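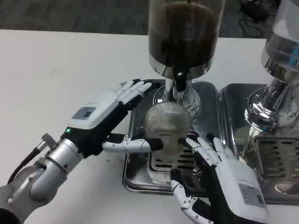

16/05/2021

Quick one tonight because I've got a lab report due and haven't started it. Robot club was on till late again. Coffee task, week two of it.

For anyone who missed the last post: we've entered the Brematcombe student challenge, service round. You get a table, two of the tall coffee things on their drip trays, and your robot has to handle the glass bulb with both hands. No crushing, no dropping. Points off for touching anything you didn't say you'd touch. Finals are in August at Hirkberg, if we get that far.

So. The grip. We'd been trying to do it all with the right hand, left one just parked. Didn't work, the glass kept turning in the fingers. Ankit Nigam (second year, does most of our hand code) said use the left thumb as a stop. Fingers flat and out of the way near the stem, only the thumb against the side of the bulb, then the right hand comes in from the other side and closes. Sounds obvious now. It took us most of Thursday to get the thumb to go where we told it.

Things I want to remember before I forget them:

Glass is awful. The cameras see the reflections and not the bulb, and the chrome is nearly as bad. We've stopped trusting the depth numbers near the collar and just work from the tray edges.

Right tray slightly back from the left one. Don't straighten it!! The positions in the file are for how it is now.

Closing speed is set to 13 in the config. I don't know what the units are either. At 20-odd it taps the glass and everyone winces.

Run 222 is the good one. If you're looking at the logs look at that, the ones before it have the old wrist offset and are no use to anybody.

Still bad: letting go. The right thumb comes up from underneath and it's the last thing to move away, so it drags a bit. Ankit thinks we should open the thumb first. I think the bulb would tip. We argued about it for almost 2 hours and then the building shut, so no answer yet. Will try both on the spare.

Also someone needs to tidy the cables on the carpet, I've tripped over them twice and I'm meant to be the safety rep.

Dollcombe's team have put a video up by the way. Theirs is quicker than ours. They're only using one hand though and I'd like to see it do the whole round without a slip. Not worried. Bit worried.

Next session we're in the MacDonald room as normal, bring your own laptop charger becuase the club one has gone missing. If you can solder, come early, there's a connector I don't like the look of.

Right, lab report.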